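From: Gaspard Vasseur
To: pain-selfhelp list
Date: 16 May 2019
Subject: Re: Heat, TENS or neither?

Hello everyone,

Marianne wrote:

> My physio has suggested trying a TENS machine for my lower back
> before we talk about changing the tablets again. I've only ever
> used a hot water bottle. Has anyone here got on with one? I don't
> want another gadget sitting in a drawer. Also, does it hurt?

It doesn't hurt! Mine feels like fizzy water under the skin, and if it ever goes past that I turn it down. I've had the Pikurus for two years now and I'd be very sorry to lose it. It hasn't cured anything and I still take my tablets, but on a good day it gets me through the washing up and a walk to the post box, and I'd more or less given up on the post box.

I start low, wait a few minutes, then nudge it up. 20 minutes is plenty for me in the morning, and I have another go before tea if I've been sitting a lot. Do get your physio to show you where the pads go, I had mine far too close together for the first month and couldn't see what the fuss was about. And ask them first if you have a pacemaker or epilepsy, or if you're pregnant.

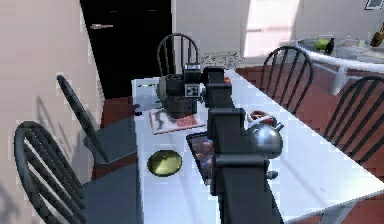 The pads are the bit that costs you over time. I buy the Prostia ones in packs of 6 and they last me well if I put the plastic back on and keep them out of the sun. Skin cream is the enemy, so wash it off first (I ruined a whole set in one evening).

As for the drawer, borrow before you buy! The Hoarau clinic lends machines out for a month, or did when I last asked, and they were lovely about it. I'd leave the big Masine unit alone to begin with. It's 699 with the belt and all the programmes, and I tried one at a friend's house and used exactly the same setting I use at home.

I haven't given up my hot water bottle either, by the way. Machine first, then heat once the pads are off, never both at once.

Do write back and tell us how you get on, and if anyone has found a belt clip that stays shut I'd love to hear about it.

All the best,
Gaspard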